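Oranges, butter and one good white bowl

I bake one orange cake over and over all winter, and most of my kitchen habits come from it. The butter and the orange go into the same bowl first thing, so I can't start creaming sugar and then find I'm out of one of them. Ask me how I learned that! 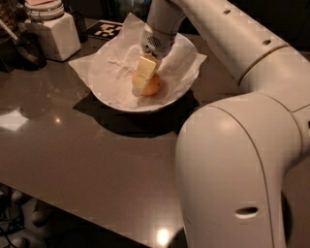 3 min read

Start with a wide, shallow bowl. My deep one from Brument is lovely for dough, but fruit gets piled up in it and I forget whatever's on the bottom (poor clementines). Wide and shallow means I see everything at a glance.

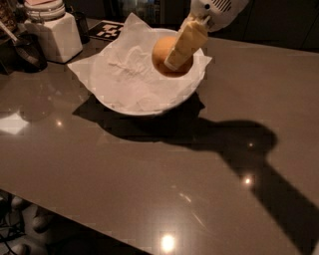 Citrus keeps better for me if it isn't sitting on bare china. I used to buy little felt liners and then had to wash them – no thanks. A plain white paper napkin, crumpled up first and left with its corners poking up over the rim, does the same job and goes in the trash when it gets sticky.

Change it every 9 days or so if you're lazy like me, sooner if anything smells off.
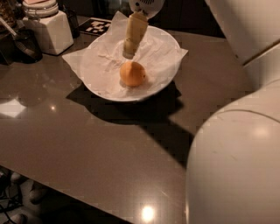 Weronika Brzozowska wrote in to say she skips paper completely and turns her oranges every morning while the coffee brews, and hers last well into November. I tried it and forgot by day two, but if you're a morning person, go for it.

One more thing: wipe down a glossy counter before the bowl goes back. Damp cloth, then a dry one, or you get streaks.

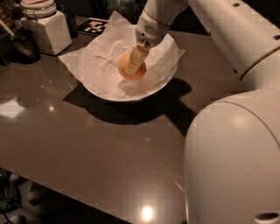 Paper in the bowl, corners left up.

Next time, what I do with the peel.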